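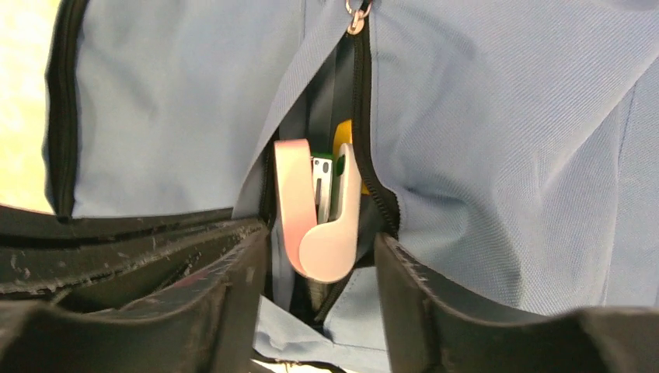 Rasha Yammine asked, at the close of the November meeting, whether the club had not made the exercise too difficult for a first term, and whether a plain wooden block would have taught the new members as much as a soft bag with a zip. The question was put courteously and it deserves a fuller answer than the one I gave while we were stacking the chairs. I undertook to write something for the blog, and this entry is the result.

For readers who have come to these pages recently, the Bekgate Robotics Club meets in the evening during term and is open to students in any year of study. Members work in pairs. Each pair is expected to choose a manipulation task in the first weeks, to collect its own demonstrations, to train a policy on them, and to present the outcome before the rest of the club. This year's common task is known among us as Utetti, a name which was given to it by a former member and which has outlived every attempt to find a more dignified one. It consists of retrieving a named small article from a fabric bag that has been left partly open.

The difficulty of Utetti lies almost wholly in the bag. A rigid box keeps its shape when the arm touches it, and a policy which has learned the position of the rim can rely on that rim being there. Cloth gives no such assurance. The gap in a zip widens or narrows according to how the material has been put down, and a flap which lay flat at the start of one attempt may stand up in the next. From the wrist camera the contents appear only in part. The pale pink clip, which is the article most pairs have chosen as their target, has a hooked end and a smooth surface, and it is a good deal easier to find by colour against a dark interior than it is to take hold of.

I should record how the demonstrations were gathered, as two members have asked me for the procedure in writing. The operator guides the arm from the second bench and works from the wrist view alone. The partner resets the bag between attempts and keeps the log. At the start of every session the bag is emptied, shaken out and repacked in a fresh order, and the zip is drawn to a different point. An attempt ends when the article has been set down on the mat or when 90 seconds have passed, whichever comes first. Failed attempts are kept and marked as such in the log. They are not to be deleted, however poor they look, and I would ask the pair who tidied their folder last month to restore what they can from the backup.

By the middle of the term the club had collected around 3,000 attempts between all pairs. That is a larger set than we assembled in the whole of last year, and the credit belongs chiefly to Tiziana Sala, who drew up the bench rota and saw that it was followed. Her rota gave each pair a fixed hour and a spare one, and the spare hours were used far more than I had expected.

The results so far are mixed. The first policy, which we called Olmedo, was trained on demonstrations from a single pair. It performed well when the bag was laid out in the manner that pair preferred and badly in all other circumstances. It had a marked tendency to close the fingers on the edge of the opening and to lift the bag itself. The second, Brodora, was trained on the pooled set. It is slower in its approach, and it hesitates above the opening in a way that visitors find amusing, but it reaches the clip from a much wider range of starting positions. In the last formal trial it completed 5 attempts out of 6. I am aware that six attempts establish very little, and the trial will be repeated at greater length before anything is claimed for it at the spring presentation.

The remaining weakness concerns the grasp. Brodora will often come down in the right place and close a little early, so that the clip turns and slides deeper among the other contents. Several remedies have been proposed. One pair favours a slower closing speed over the final part of the descent. Another has suggested that we collect a separate set of demonstrations which begin with the fingers already at the opening, so that the policy sees more of the stage at which it fails. I am inclined towards the second proposal, although it will require a further round of bench hours and the patience of everyone concerned. The coverings on the fingers show a good many scuffs and worn spots, and I have added their replacement to the list for next term. Members should note the change in the log when it is made, as grip will almost certainly differ between the old surface and the new.

I return, then, to the question of whether a block would have served. We did begin with blocks two years ago, and I look back on that term with some affection. Every pair had a working policy within a few weeks, and the final presentation ran to time. What I recall less happily is how little there was to discuss. The logs were thin, the failures were nearly all failures of calibration, and when the block was exchanged for a knitted glove at the last meeting, not one policy made a sensible attempt at it. Members had learned to operate the software, and they had learned it well, but they had been given few occasions to think about what the arm could and could not see.

The present group argues a great deal more. I have heard a discussion of seams that lasted most of an evening. First-year members who had never held a controller before the autumn now ask, before anyone prompts them, whether a new demonstration resembles the ones already in the set. I regard that as a fair return for a slow start. I do accept that the opening fortnight was discouraging for some, and that two or three members came close to giving up. Next year I propose to allow a short period with blocks and cups before the bag is introduced, and Rasha has agreed to help with the instruction sheet for it.

There are some practical matters to close with. The second bench will be unavailable for the first meeting after the holiday while the mount is being refitted, and pairs with hours at that time should speak to Tiziana about an exchange. Logs for the pooled set must be handed in before the end of term, in the agreed format and with both partners' initials. Anyone wishing to bring a different bag for the extended trial is welcome to do so, provided that it has a zip, that it is empty on arrival, and that the owner does not mind its being handled rather roughly. A bag with a lining in a colour other than black or blue would be particularly useful.

The door will be open from half past five as usual. The repeated Brodora trial will begin at six, and members of other societies may attend if they let me know beforehand.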